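Stuck on the Plenham chapter -- is it worth restarting on the easier setting?

Posted by Liesl Koller, 2019-05-03

Okay, so I picked up Puladdale in the spring sale and I've been playing it pretty much every night since. I love it! The farming part, the boat trips, the weird little fish market, all of it. But I've hit the Plenham chapter and I'm completely stuck on the night watch mission, the one where you have to keep three lanterns lit until the bell rings.

I've got 310 oil saved up and I still run out before the end. My partner says I should just restart on Calm, but I'm 119 days into this save and I've done up my whole house. I really don't want to lose it. 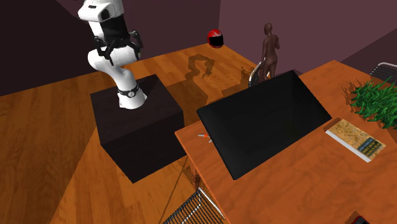 I did look in the settings for a way to switch partway through and couldn't find one. I'm on the regular edition, no expansion, with a controller. Also, does the Sullisholm expansion make this part any easier? I've seen people say it adds a better lantern, but I don't want to pay for it just for one mission. Any help would be great, I've tried this thing so many times that I hear the bell in my sleep.

Vinzenz Hubmann

You can't change difficulty in the middle of a chapter. Between chapters you can, at the desk in your house. Buy more oil.

Marlies Hollenstein

Don't restart! I was in the same spot back in December and nearly gave up on the game, and I would have missed the best chapter in it (the one right after, I won't spoil it).

Vinzenz is right about the desk, but there's a bit more to it. If you quit the mission from the pause menu and pick "leave Plenham", you get put back on the ferry, and the game treats that as being between chapters. Sleep one night at home, go to the desk, and Calm should be there. You lose the lantern progress but your house, your money and your days all stay put. Save in a second slot first, just in case.

That said, I'd try it once more on Normal. The trick for me was letting the east lantern burn low on purpose. The wind only picks on whichever one is brightest, so if you keep all three topped up you're basically throwing oil away. Fill the west one, give the other two half a measure, then walk back and forth and only top up when a flame turns orange. I finished with plenty of oil left doing it that way.
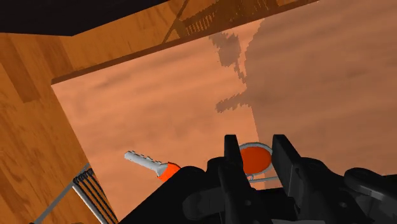
On a controller, the other thing that got me was the pouring. Half a measure is a short tap on the trigger, and if your finger lingers even slightly it dumps the lot. Turn on "hold to confirm" under Controls and it gets a lot more forgiving. Then line yourself up before you pour. You want to be facing the lantern straight on, with the post sitting in the middle like something between those two black gripper fingers, with a bit of gap on either side. If you stand off to one side, the game sometimes picks the wrong lantern, and you won't notice until that one flares up and the wind goes for it. Took me ages to work that out!

As for Sullisholm, the better lantern is real, but you only get it after Plenham, so it's no help to you here. I like the expansion plenty for other reasons -- the goats, mainly.

Roswitha Aigner

Adding to what Marlies said, if you do want more oil, El Fassi at the fish market sells it cheaper on rainy days. He'll also swap it for smoked eel if you've talked to him enough. I went in with 1,198 and it was way more than I needed, so don't go grinding for weeks like I did. I think the cap is 3,000 but I never got near it.

I played on keyboard so I can't say anything about the trigger thing. The wind part sounds right to me though. I remember one lantern getting hammered the whole night and the other two being fine, and I figured it was a bug.

Related topics
Puladdale: where does the ferry go after chapter four?
Can you move the desk without losing your save?
Smoked eel recipe not showing up
Sullisholm: goats won't come inside at night
Best way to make money before Plenham
Controller trigger too sensitive in menus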